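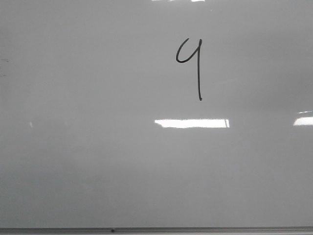
Made it to Kakitari this Sunday, the tea and dried goods market I've been wanting to see for two years, and I have so much to tell you that it's going to be a thread.

First stop was Nasia, a tiny loose leaf shop near the east gate. They keep the teas in big tins with the harvest month on a paper tag, and they'll open any of them for you to smell. I must have smelled half the wall!

I went in for a plain green and came out with a roasted barley blend (no caffeine, so I can drink it at night). It's toasty, a little like the crust on good bread. Already on my second pot as I type this.

Their March oolong was sold out, which hurt. The owner let me try the last bit from her own pot though – so floral, and it kept going for five cups. She says to put your name on the list by January.

Next, Maeng. It's a honey stall, but go for the chestnut one even if you think you don't like honey. It's dark and slightly bitter and amazing on sharp cheese. $12 for the small jar, and they'll take the empty jar back next time for a bit off.

Also at Maeng: honeycomb sold by weight. Mine came to 712 grams because I said "a little bigger" one too many times. No regrets. It's wrapped up on my counter and I keep cutting off corners.

Susasness gets its own post because I stayed for almost an hour. Dried fruit, mostly, from growers up the valley. The persimmons are chewy on the outside and jammy in the middle. Sour plums too, and a dried tomato that tastes like pizza sauce (in the best way).

Someone asked about parking: there's a lot behind the market that holds 700 cars, and it was still full by 11. I took the bus and walked the last few blocks. Bring a bag with a zipper if you do that, I nearly lost a packet of plums on the steps.

Tea plan for tonight: barley tea, one persimmon cut into slices, and some of that comb on buttered toast.

Going back next month for the mushroom people, who were packing up when I got to them. If you know a stall there I missed, please tell me – I'm making a list and I have room in the bag!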